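Consejo de guerra y despido con deshonor: ¿qué pasa con la pensión?

Foro Derecho militar y disciplinario > Consultas generales
339 visitas

toditz_84
Abro hilo porque en otro sobre disciplina se mezclaron dos cosas y el moderador lo cerró. La pregunta es concreta. En el sistema estadounidense, un militar con más de veinte años de servicio al que un consejo de guerra le impone la separación punitiva, ¿pierde la pensión de retiro por efecto automático o hace falta un pronunciamiento expreso? He leído las dos versiones y ninguna cita norma.

Korus
Por efecto de la separación. La pensión no es una pena autónoma en el catálogo del tribunal. Lo que se impone es la expulsión, y como el derecho a retiro exige pasar a esa situación desde el servicio, quien sale expulsado antes no llega a consolidarlo. El tribunal no tiene que escribir «pierde la pensión» en ninguna parte.

Conviene separar las figuras:

Dishonorable discharge: solo la puede imponer un consejo de guerra general.
Bad conduct discharge: la puede imponer un consejo general o uno especial.
Other than honorable: administrativa. No es una pena y no sale de ningún consejo de guerra.
Dismissal: el equivalente punitivo para oficiales.

En otros foros se traduce todo como «baja deshonrosa» y de ahí viene la mitad de la confusión.

Stolevcombe
De acuerdo con la clasificación, no con lo de «automático». Si la separación no es ejecutiva, el condenado sigue perteneciendo a las fuerzas armadas, a menudo en permiso de exceso sin sueldo mientras se resuelve la apelación. Durante ese periodo no ha perdido nada con carácter definitivo. La pérdida va ligada a la ejecución, y la ejecución llega cuando la sentencia es firme.

Korus
Es lo mismo dicho con más palabras. Automático no significa inmediato.

Stolevcombe
No es lo mismo para quien tiene que presentar una solicitud en plazo. Si le dices a alguien que ya lo ha perdido todo el día de la sentencia, no apela.

toditz_84
Entendido. Añado el caso que me interesa, sin datos identificativos. Suboficial, veintidós años de servicio, consejo especial, condena a bad conduct discharge, 7 meses de confinamiento y reducción de empleo. La defensa pidió que no se impusiera la separación y aportó un cálculo del valor de la pensión. La acusación se opuso a que el tribunal lo viera. ¿Es admisible esa prueba?

Morgan
Como atenuación, en general sí, cuando el acusado ya tiene derecho a solicitar el retiro o está muy cerca. Si le faltan muchos años, el juez puede considerarla especulativa y excluirla. Con veintidós años cumplidos no veo base para dejarla fuera. Otra cosa es el peso que le den.

La forma importa. Un cálculo con la tabla de retribuciones, el empleo con el que se retiraría y una esperanza de vida documentada suele entrar sin problemas. Una hoja suelta con un total al final, sin explicar de dónde sale, invita a la objeción.
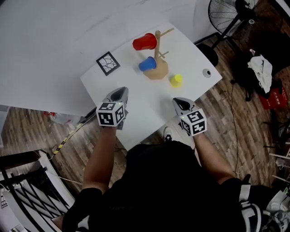

Kalevi Laitinen discrepa en cuanto al empleo que debe usarse en ese cálculo: si el tribunal acuerda además la reducción, la pensión se computaría sobre una base distinta, y presentar solo la cifra con el empleo original da una imagen inflada. Propone aportar los dos supuestos, con reducción y sin ella, y que el juez instruya al jurado sobre la diferencia.

Morgan
Correcto, y además evita que la acusación lo señale en el contrainterrogatorio. Yo pondría ambos en la misma tabla. En un asunto que revisé la diferencia entre los dos supuestos era de 4,000 dólares al año (escrito a la americana, con coma), y el tribunal la vio desde el principio.

Hywel Mostyn
Falta un punto. La separación punitiva y los beneficios de veteranos son regímenes distintos. La pensión de retiro depende del departamento militar. La asistencia sanitaria o la compensación por discapacidad dependen de la administración de veteranos, que hace su propia valoración sobre el carácter del servicio. Una bad conduct discharge de consejo general cierra casi todo. La de consejo especial deja margen para esa valoración individual. Por eso el tipo de consejo del que sale la condena no es un detalle menor, aunque el nombre de la baja sea idéntico.

También hay que mirar si hubo periodos de alistamiento anteriores terminados con honor. Esos pueden generar derechos por sí mismos.

Korus
Para la pensión de retiro los periodos anteriores no rescatan nada. Lo digo para que no se lea como una vía alternativa.

Hywel Mostyn
No lo he planteado para la pensión. He escrito «beneficios de veteranos».

Stolevcombe
Sobre la revisión posterior: el órgano de revisión de bajas no puede tocar una separación impuesta por consejo general. Queda el órgano de corrección de registros, que con condenas de consejo de guerra se limita en la práctica a la clemencia sobre la pena. No anula la condena. He visto expedientes de 9 folios pidiendo la nulidad ante ese órgano y es tiempo perdido.

toditz_84
Entonces, resumiendo mi caso: apelación primero, clemencia después, y entretanto no dar por extinguido el derecho al retiro. ¿Puede solicitar el retiro mientras está en permiso de exceso?

Stolevcombe
Solicitarlo, sí. Que se lo concedan con una separación pendiente de ejecución es muy improbable. El departamento suele dejar la solicitud sin tramitar hasta que haya firmeza.

Korus
Ahí sí coincido. Y que pida por escrito la denegación, si la hay, con fecha y firma.

toditz_84
Se lo traslado al abogado. En junio tiene que estar presentado el escrito de apelación, ya contaré si hay resolución.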